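Husbridge Picks Its Next Gripper After a Long Spring of Dropping Things

4 min read

HEVTHORPE, Jul 3, 2020. I'm Jurgita Uibo, I run the test bench at Husbridge, and I get to write this release because I'm the one who spent the spring watching grippers fumble small boxes. We're announcing two things today. The Pivetell two-finger gripper is going into our packing cells, and the full comparison behind that choice is now available to any customer who asks for it.

A bit of background first. Husbridge builds small packing stations for shops and warehouses that ship little things in little boxes. Our old gripper (the Mets, which many of you have on your floor right now) was a parallel-jaw model we've used since the company started. It's tough and easy to fix, and I'm fond of it. It's also hopeless with anything floppy. Hand it a carton and it's happy. Hand it a sheet of tissue and you get a wad.

So in January we set up a bake-off. Four grippers, two arms, three wrist cameras, and one controller that we swapped out partway through when the first one kept losing its place on slow moves. Every gripper got the same 54 tasks, and every task came out of a real packing job: standing a carton upright, turning it over, laying paper on top, picking the paper back up, pressing down a flap. We gave each gripper 300 scored tries at the paper tasks alone, because paper is where our customers told us they lose the most time.

I'll give you the short version of the results. On plain cartons, all four did fine, and I wouldn't spend extra money for the difference. On paper, the Mets got a clean pick and lay on 13 percent of its tries. The Pivetell managed 54 percent. That's a long way from perfect! But it was the best of the bunch by a wide margin, and when it missed, it mostly missed gently, leaving the sheet on the table where a person could reach it. The suction model we'd all been rooting for did beautifully on stiff card and then folded tissue into its own cup over and over.

Cameras were a surprise to me. I had my heart set on the priciest one, which has a lovely sharp picture, and it lost to the cheapest of the three. The cheap one sits closer to the fingertips and sees the edge of the sheet for longer on the way down. We've gone with it. Kristaps Tamošiūnaitė, who leads controls here, would like it on record that he called this in the first week.

"The grippers were only ever half the question," Kristaps said. "What we needed was a decent idea of how a person's wrist moves when they pick up something thin, and then a fair way to see which hardware could get close to it."

That's where the hand sessions came in. Before any gripper got its turn at a task, one of us did it by hand with trackers strapped to both wrists, and we used those paths as the yardstick. It's fiddly work. You end up thinking very hard about how you hold a paper towel, which side your thumb goes on, and how much slack you leave in the middle.

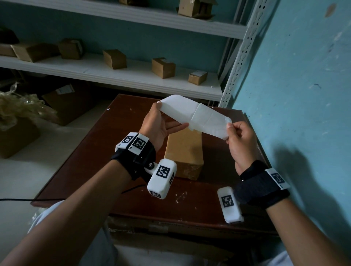
Both wrists tracked, a folded strip of white paper held over an upright cardboard box.

The hand work also changed our scoring. We'd planned to mark a try as good whenever the paper ended up on the box. Watching people do it, we saw how much they care about keeping the strip from bunching, so we added a score for that and ran the earlier grippers again. It cost us nearly 30 extra hours and I'd do it again tomorrow.

New packing cells will ship with the Pivetell and the fingertip camera as standard. If you have a Mets, we'll keep stocking jaws and springs for it, and there's a bolt-on adapter for anyone who wants to switch. Bench visits in Hevthorpe are by appointment, so ask your Husbridge rep, and bring your most annoying carton.

Comments

palletjack_dee
We have two of the Mets units and they've been solid on cartons. Does the adapter need new wiring or does it use the same plug?

Jurgita U.
Same plug, Dee! You do have to load new settings on the controller, though.

R. Holm
54 percent still sounds low to me for tissue. Would like to see it split out by paper weight.

boxroom
Glad somebody else got burned by suction cups and tissue. Please post the camera mount drawings.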